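Udier Trerngate 260 garment steamer: review

Reviewed by Carter Desjardins

The Trerngate 260 is Udier's mid-size handheld steamer. The number in the name is the tank capacity in milliliters. It replaces an older model with the same body and a weaker pump, and it is sold with a brush head, a crease clip and a heat-resistant glove. I used it for most of the winter on shirts, curtains, wool trousers and a lot of knitwear, the category where handheld steamers differ most from one another.

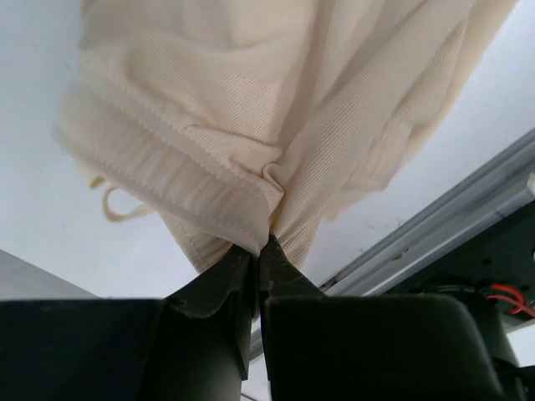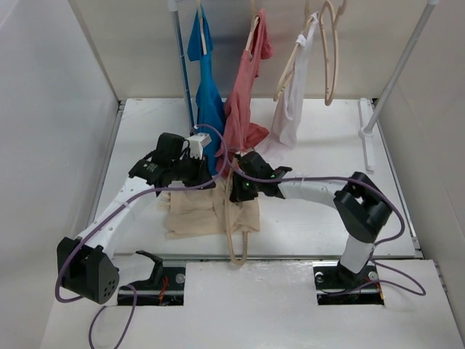 Knits are hard on a steamer for two reasons. The fabric gives under the head, so any pressure stretches it, and thin knits saturate quickly if the flow is uneven. A good unit needs to deliver fairly dry steam at a distance of an inch or so and keep doing it when tilted.

Heating and flow

The heater is rated at 2,000 watts. From cold, the ready light comes on quickly, but the first few seconds of output contain a fair amount of water. Point the head into the sink until the sputtering stops. After that the steam is consistent on both settings. The low setting is the useful one for cotton knits, viscose and anything with a loose gauge. High is for denim, linen and curtain headings, and it will leave a damp patch on light fabric if held still.

Tilt performance is better than I expected. The pickup tube in the tank is weighted and follows the water, so the steamer works with the head facing down until the tank is nearly empty. At that point the pump gets loud and the flow drops off. There is no low-water cutoff, an omission Udier should correct.

Head and attachments

The soleplate is coated metal with the vents grouped toward the center. On woven shirts this works well, and plackets and cuffs can be pressed lightly against it. On ribbed fabric I kept the plate off the surface and let the steam do the work, then pulled the hem straight by hand and left the garment flat until dry. Stitched hem bands need one slow pass from the inside, as they tend to roll if steamed from the face.

The brush head is adequate for wool coats. It should not be used on fine knits – the bristles are stiff enough to lift a loop. The crease clip is poorly sprung and I stopped using it after two pairs of trousers.

Handling

With a full tank the unit is front-heavy. The trigger has a lock, and you will want it. The cord is long enough for a closet door but exits straight down from the handle, where it catches on the edge of a table. Khang Lâm, who alters clothes for a living and borrowed the sample in November, had the same complaint and added that the handle is too thick for small hands.

Maintenance

Udier recommends descaling every 4 weeks in hard water areas. The procedure is simple, but the tank opening is narrow and a small funnel would have been a sensible inclusion. Filling from a faucet is possible at low pressure.

Compared with the Mai compact steamer, the Trerngate heats faster and spits less. The Mai is lighter and easier to pack. For a household that steams mostly shirts and sweaters at home, the Trerngate is the better purchase. Buyers who mainly travel should look at the Mai.

Rating: 4 out of 5. Points lost for the cord exit and the missing cutoff.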